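Why can you see through a pen cup?

Lots of desks have one. A black cup made of metal mesh – mesh means a sheet full of tiny holes, over and over in a pattern. Pens go in, rulers too. Even rolled up paper.

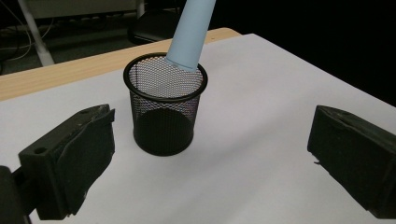
Distavdale Kids' Science Club – Desk Stuff Page

Look at the sides of the cup. Near the top the mesh looks kind of gray. Thats the white behind it showing thru the holes! Lower down it looks almost solid black. Same cup, same holes. So what happened?

Layers. Down low you are looking at the front mesh AND the back mesh, one behind the other. The metal in one covers up the holes in the other. Less light gets to your eye. Looks darker.

Now the rim. Smooth, no holes. A rolled edge makes a cup stiffer, and no scratchy wire ends for your fingers.

And the blue roll? Try one. Flat paper flops over. Roll it and it can lean in a cup with no trouble – the curve makes it stiff.

Try this at home: hold 2 kitchen strainers up to a window, one behind the other. Slide one slowly. Watch for wavy patterns. Draw what you see and bring it to Tài Đỗ at the next meeting.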